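Rotorach 5 review: two months with the motion planner
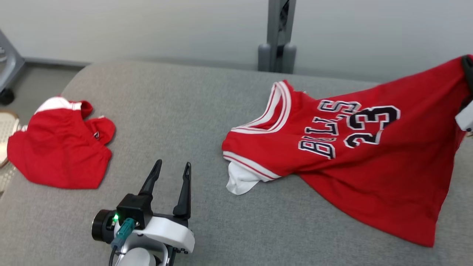 I put off switching planners for ages, so when Rotorach 5 came out with a real two-arm mode I cleared my calendar and dove in. Setup took an evening (the docs still send you to a download page that's gone - try the Rondier mirror), and then it just ran! Cloth is where I care most, and a red basketball jersey with one gripper holding a corner and the other arm open and waiting is pretty much my whole day. The old planner treated the second arm like a parked car. Rotorach plans both together, and I can set how far apart the grippers may go so they don't stretch the shirt.

Speed is good. A two-arm plan comes back in 106 milliseconds on my desktop, and I cap the search at 2000 samples. Going down to 500 gave me ugly, loopy elbows.

What bugs me? The viewer. It forgets my camera angle every time I reload a robot model, and the collision colors are so close I keep squinting. The Peltonen plugin for fabric grasp points is worth adding, but it's fussy about depth images with holes in them. Gunārs Pärn has a patch for that on the forum, and I've been using it without trouble.

Four stars from me. I'd pay for the upgrade again, and I'm hoping the viewer gets some love in October.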